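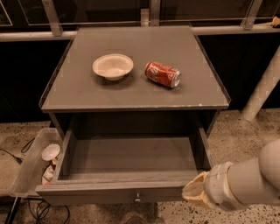 4.2 Placing the sensor unit
The Distodeck bedside sensor measures air temperature and humidity and sends a reading to the hub every 40 seconds. It must stand on a level, stable surface within 82 inches of the pillow and no higher than the mattress top plus 3 inches. A nightstand is the usual location. Clear the top before you start. Items such as the bowl and the soda can on the gray nightstand take up the middle of the surface, where the unit needs to stand, and a can on its side can roll against the housing. A raised lip along the edge of the top does not affect the reading, but the unit must not rest on it.

1. Remove the unit from the carton and peel the film from the intake grille.
2. Slide the battery cover toward the arrow and insert the two AA cells. The status light blinks amber.
3. Set the unit on the surface with the grille facing the room. Leave at least a hand's width between the grille and any wall, lamp or curtain.
4. Press and hold PAIR until the light changes to blue.
5. On the hub, open Rooms, select Add Sensor and choose the unit from the list. The default name is Hinari followed by the last digits of the serial number.
6. Wait for the light to turn green, then close the battery cover.

Note: If the light returns to amber, the hub did not accept the unit. Move the hub closer and repeat from step 4.

Note: The first readings can be off by a few degrees while the unit adjusts to the room. Do not calibrate during this period.

CAUTION: Keep liquids away from the grille. Moisture inside the housing voids the warranty.

CAUTION: Do not use rechargeable cells. Low voltage causes false humidity alarms.

4.3 Checking the signal
1. On the hub, open Rooms and select the sensor.
2. Read the value under Link. A value of 398 or higher is acceptable.
3. If the value is lower, turn the unit a quarter turn and read it again after the next update.

Metal bed frames reduce the value. For units with the Bakker wall bracket, see section 4.5.

Section 4 revised 21st August, A. Wubshet. Applies to hub software supplied by Zotance.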